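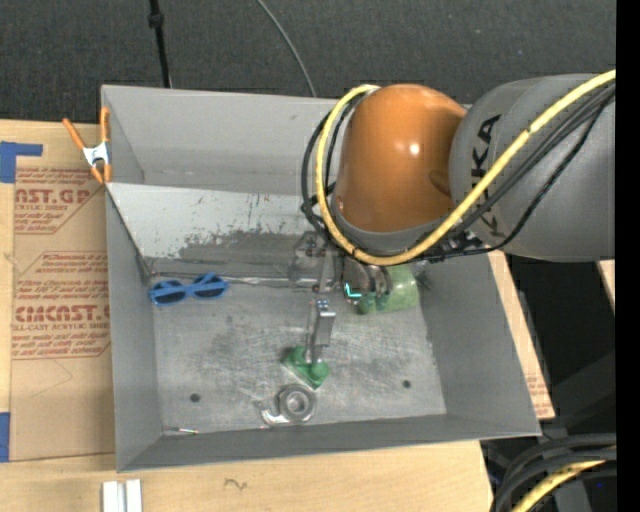
The Bottom of the Bin

June | By the Home & Workshop desk

Print this article | E-mail this article

I have a soft spot for a metal bin. Plastic tubs crack on me, baskets shed all over the floor, and cardboard boxes give up the first time I set them down somewhere damp. A plain gray sheet-metal bin just sits there on the table with its top open and takes whatever I throw at it!

And it shows, of course. Scuffs up the slanted panel, scratches all across the floor, a dark patch where the coating has worn (I like that part best, to be truthful). I used to fuss over marks like those. I bought a can of gray touch-up paint from Brilley once, 6 dollars, and spent a whole evening dabbing at an old bin in my garage. By the end of the month it looked exactly as it had before, and I've left my bins alone ever since.

What I do care about is how much goes in. My rule is that I should be able to see the floor. A couple of green things lying on bare metal, one with nice rounded knobs, one pale and see-through – I can find those in a second. Pile in 400 more and I'm digging up to my elbow, and I always come up with the wrong one.

A slanted side helps too, by the way. Small stuff slides down to where I can get at it, and it doesn't hide in a square corner with the dust. Do look at the seam, though, where the slope meets the floor. Seams collect grit, and I run an old toothbrush along mine whenever I remember to.

The last bin I bought came from Haque, a little hardware store in Grosasberg with shelves right up to the ceiling. I went in for hinges. I came out with the bin under one arm, no hinges at all, and a very big grin – and I still need those hinges, so I'll be going back.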